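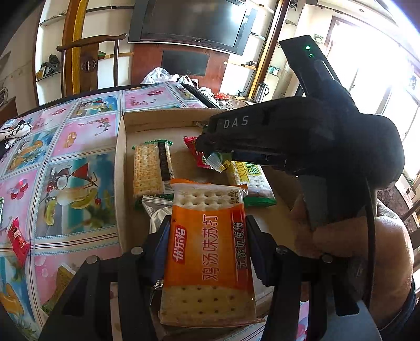

Seite 3 von 67

Wellenreiter70: Hat jemand die Ferienwohnung in Prellside über Cado gebucht? 600 Euro die Woche, angeblich Meerblick. Ich glaub das erst, wenn ich davorstehe.

tassilo_b: Waren im April dort. Meerblick stimmt – vom Badfenster aus. Sonst sauber.

Inselkatze: Finde ich unfair. Vom Balkon sieht man die Bucht sehr wohl, wir hatten die obere Wohnung.

tassilo_b: Die obere kostet 70 Euro mehr. Steht im Inserat nirgends.

Wellenreiter70: Und die Endreinigung?

Inselkatze: War bei uns inklusive. Gebucht direkt bei Salgado.

Wellenreiter70: Bei Cado kommt sie extra. Dann frag ich bei Salgado an, schriftlich.

Diese Seite verwendet Cookies. Mit der weiteren Nutzung stimmen Sie dem zu. OK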